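Okay, small thread about soda, corner stores and why I gave up my warehouse club card. Mute me now if you must.

I finally added up what my household spent on snacks and drinks last year. $2,098. For two people! One of whom claims he doesn't even like chips (hi Emerson). 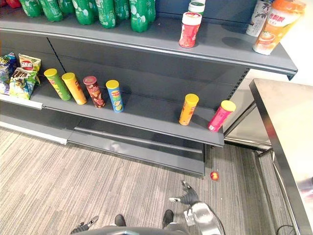
2/12

So in November I started buying everything at the little Budbridge store on my walk home. Yes, each bottle costs more. But green soda bought one bottle at a time lasts me a week. A case of it lasts me – also a week.

The owner, Chia-hao Su, told me he stocks 609 different items and reorders most of them by hand, in a notebook. He knows who buys the Tannous crackers and

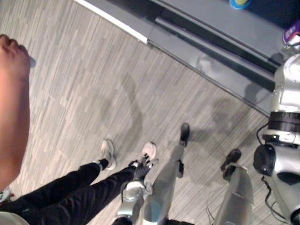
he'll text you when they come in. My old club sent me coupons for tires. I don't own a car.

Three months in, we've spent more than $300 less than the same stretch last year. Some of that is just me being too lazy to go back out at 9 p.m. for ice cream.

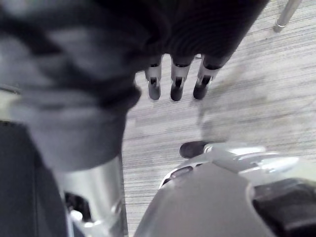

Small stores do have their limits, and I'm not going to pretend the produce is great. Venden has way better tomatoes. But I can be in and out in five minutes, over that same grey carpet, with one bag on my arm and no giant cart. Anyway, tell me your corner store order, I need ideas for Friday-type snacks.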